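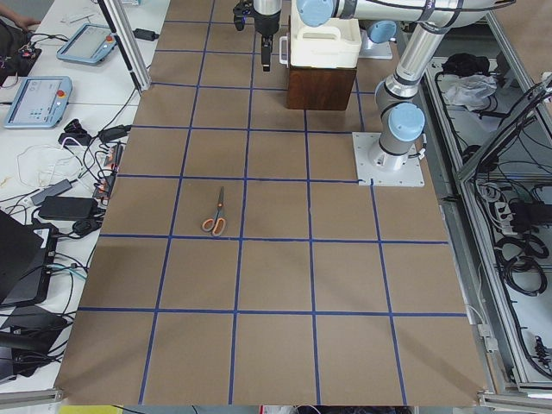

Thursday, paper and tape

Recovered the big table today. The old kraft paper had gone soft along the near edge and the tape was lifting at most of the crossings, so a patch was no longer worth the trouble. Stripped it by 8:30 and wiped the top down with alcohol.

The new roll is from Halliday, a heavier brown than the last one. It holds a curl badly. Unrolled it face down first and left it under weights for 47 minutes while I went through the mail, then flipped it. Better, though the far corner still wanted to rise.

Layout in blue painter's tape again. Tried to pull each long line in a single piece. The first one wandered and had to come up. The second try was fine with Imke Rothe holding the other end and calling out the drift. She prefers pencil ticks at both sides and a steel rule between them; I prefer to stretch the tape tight and lower it. We did it her way after the third line, and her way is slower and straighter. The cells came out near enough to square. I would not cut tile by them.

Scissors: orange and gray handles, the ones from the Nandano drawer. Good on paper, poor on tape. The adhesive builds up near the pivot and after a while the blades chew. Cleaned them with a rag and a drop of oil at noon, which lasted until 2. The gray-handled pair I like has been missing since September.

White jug is up on the dark wood block at the far end. It overhangs the front of the block slightly. Rosalía Olmedo wants a wider block and I agree, but the only one in the shop is 18 mm taller and that changes the height of everything I have written down so far. Left it alone. Will ask Edska for an offcut.

Tape used: one full roll and part of another. Paper left on the roll should cover the table twice more if I stop trimming so generously.

To do tomorrow: press down the crossings with the roller, label the rows along the left side, order tape. Knees sore from crouching to sight the lines. Home at 6.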